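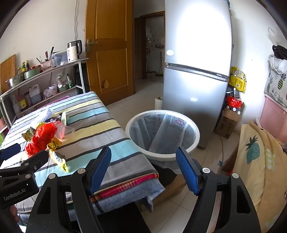 3 min read

Okay, slide one, and hi, I'm Said Shawky. I want to talk about snack tables, and mostly about what's left on them after everybody's eaten.

(Wait for the laugh. If there isn't one, keep going.)

When I ran the break room at Teuber we had 400 people through on a busy day, and the wrappers drove me nuts! My fix was boring: put the bin right up against the table, liner already in, and do the big bags first.
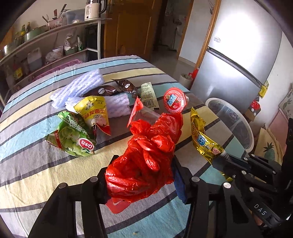

Big bags first, because they hide the little stuff – candy foil, those foam sleeves off the fruit, a chocolate you could still eat. Then crumbs, then the cloth gets shaken out.

Ask the room: who has a bin more than 6 steps from the food? (Hands.) Yep, move it tonight.

Skip the Cillach story if we're running over.

Related talks
Sharing a kitchen at Surkusberg
Labels that stay on: notes from Erkton
Tablecloths, layered

10 comments · 6 shares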